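How I Clean Out an Old Desktop Before Reusing It

I have a soft spot for old office towers. You can pick one up for next to nothing, and most of them just need the dust out and somebody to poke the connectors back in (my last one cost me 20 bucks, and I talked the guy down!). My friend Ghada Chamoun got me into it, and I've pretty much stuck with her routine ever since.

Shut it down, switch off the supply at the back if there's a switch, and pull the power cord. Hold the power button in for a few seconds. Then lay the tower on its side, take off the side panel and touch bare metal on the case before you reach in.

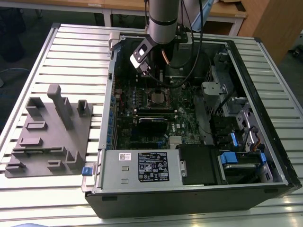 Colored latches are your best friend in these office cases. Blue is the one I see most, and it usually means "you can move this without a screwdriver." On a tower like this one you get them on the drive bay and again on the clips for the expansion slots at the back, so I go around and find them all first. Don't force anything – if a latch won't budge, something is still hooked under it.

Now the dust. Short bursts of canned air, can upright, and a finger on each fan so it doesn't spin. Do the cooler last or you'll blow its fluff over everything you just cleaned. Leave the power supply closed up, please, and only blow air through the vents.

Before the panel goes back on, press along every cable plug with your thumb. I skipped that once and spent a whole evening blaming a perfectly good hard drive.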